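Teleop demos in sim: how many before you retrain?
Belura Forum > Manipulation > Learning from demonstration

kshojaei
Aug 6, 2018
We have 400 teleoperated demos of a tabletop task, two arms, multi-fingered hands, all in simulation. The policy reaches well and grasps badly. My plan is to collect up to 2,000 before touching the training code. Objections?

zcai_prenstead
Yes. If 400 demos give you good reaches and bad grasps, look at the grasp segments first. How many operators?

kshojaei
Two. Glove input, wrist tracked separately.

lemieux_g
Two operators with different grasp habits will give you a policy that averages them. We saw this at Kullden in December. One closed the thumb first, the other closed it last. We dropped one operator's set and the grasps improved with less data.

zcai_prenstead
Disagree with dropping it. Label the operator and condition on that. You lose variety otherwise, and you will want it when the objects move.

lemieux_g
Fine if your labels are clean. Ours were not.

kshojaei
Current setup, right hand at the cup and the yellow piece, left hand idle:

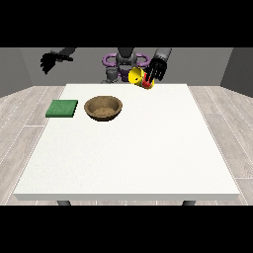
endang_s
Do you record the idle arm too?

kshojaei
Every joint, both arms, at the same rate. I tried leaving the idle arm out and the policy let it drift into the workspace.

j_zacharias
Also check glove calibration between sessions. I threw out 23 demos last month over a finger offset that showed up only on replay.

lemieux_g
Replay everything before you train. Open loop, same start state.

kshojaei
Will replay the 400 first and post the failures.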